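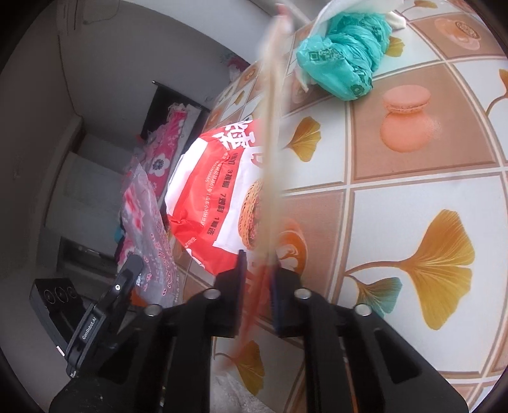
Tuesday, side table: one stick, pale with red ends, over the ginkgo cloth.

Stick sorting, continued. The Gultport box is supposed to hold a matched set. Iñaki Miranda ordered it in June from Drosto on the strength of the word "matched," and I have been finding out what Drosto means by it.

Rule for today: a stick goes in the good jar if it's between 70 and 94 on our bend card, and in the other jar if it isn't. The other jar is the bigger jar. Draw your own conclusions.

Running tally 1,578, carried over from the last page. I did 53 before coffee and then lost my place, so those 53 get done again tomorrow by somebody with a better attitude.

Tablecloth: staying. I know the plain gray one is "more professional." The gray one also swallows splinters, and it has a glue patch shaped like Florida. This one has tan and white squares, which make a fair straightedge if you don't look too closely, plus ginkgo leaves and macarons, which make me hungry by 11. Iñaki says pale sticks vanish against the white squares. Put them on the brown ones, then.

To do:
Wipe down cloth. Crumbs are mine.
Ask Astau if their sticks come any straighter, and what they want for them.
New label for the other jar. "James" was funny for a day and now people think it belongs to a James.
Find the lid to the good jar. Last seen under the bend card, before I moved the bend card.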